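Home | Fixtures | Stories | Fanzine Archive | Shop | Contact

The Loan Signing

I was in the club shop when we signed Lacerda, steaming numbers onto the backs of shirts, and the first I knew of it was the secretary putting her head round the door and asking how many letter As we had left. Not enough, as it happened. Haltow Town had never bought a player from further off than Trindness, and that one came on the bus.

He was on loan until May, a tall lad with a bad haircut and lovely feet, and for the first month he was dreadful. I mean really dreadful! He fell over at corners. He passed to people who had already run off somewhere else. My dad, who has stood behind the same goal since before they put a roof on it, started calling him "the parcel" and wanted to know if we'd kept the receipt.

Then came Hasska away in November, on that horrible sloping pitch with the wind coming in off the estuary. We were 2 down at half-time and I'd already eaten my sandwiches and half of Dad's. There can't have been 2,000 in the ground, and most of them were telling us to go home. Lacerda got the ball about 30 yards out, looked up once, and hit it so hard I heard it before I saw where it had gone (top corner, off the underside of the bar). Dad didn't say a word. He just held on to my sleeve.

He set up the next one as well, and then with 4 minutes left he won us a free kick and wouldn't let anybody else near the ball. I couldn't watch, so I looked at the floodlight instead and waited for the noise, and the noise came from our end.
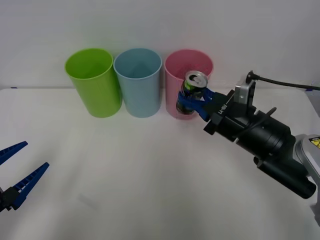

"Did he ever sign for us properly?"

"His own club called him back in January, and we couldn't have paid his wages anyway."

That's what I tell the kids who come in and ask about the shirt on the wall. It's a spare, one I spoiled the first week when I put the C on a bit crooked and had to start another. Dad tried to buy it off me once. I told him it wasn't for sale, and he went and bought a scarf, and moaned about the price all the way to the car.

Home | Fixtures | Stories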